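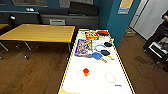

Practicum log, month two

Up at 5.15, mat down before the kettle. Pranayama first: nadi shodhana, 14 rounds, inhale four, exhale eight, no retention. Sinan Çınar wants retention left out until everyone in the group can hold the 1:2 ratio without shortening the inhale. My ratio goes at about the tenth round, always on the left side. Noted it again.

Asana: standing sequence, Claten syllabus, second series. Held parsvakonasana for 90 seconds each side on the timer. Right hip external rotation is still the limiting joint. With the block on its tall edge outside the front foot I can keep the lower ribs level; on the flat edge the trunk rotates toward the floor and the back heel lifts. Staying with the tall edge until the end of May.

Morning lecture was anatomy with Cúc Lã. Scapulohumeral rhythm, then what it means for cueing arms overhead. Her position is that "shoulders down" should be dropped from our vocabulary entirely above 90 degrees of flexion, as the scapula has to rotate upward and the cue works against it. Ertuğrul Yalçınkaya asked about people with long-standing neck tension who lift the whole girdle by habit. She suggested cueing the outer armpit forward and leaving the neck alone. I tried it on Aidan Doherty in the practice pairs and his elbows straightened straight away. One person, one attempt. Will try it on others before I write it into a plan.

Taught my second assessed segment after lunch, 15 minutes, floor work to savasana. Ruairi Halliday marking. His notes, copied here so I don't lose the sheet:

Sequencing sound. Transition from janu sirsasana to supine twist had three instructions where one would do.

Breath cues arriving late, on the movement and not before it.

Voice drops at the ends of sentences. Back row lost the second half of the bridge set-up.

Offered a bolster option for savasana but gave it after people had already lain down.

Passed. The late cues bother me most. I rehearsed with my own breath, which is slower than the room's, so I was always a half count behind. Next plan gets marked up with the cue written one line above the movement.

Hours sheet updated and signed. Reading for tomorrow is the Toprak handout on contraindications, hypertension and glaucoma sections, with the inversion table to be learned. The handout lists legs-up-the-wall separately from the full inversions and I need to ask Cúc which column the assessment uses.

Evening: restorative only, supported supta baddha konasana, two blankets under the head. Left knee fine. Lights out at 9.30.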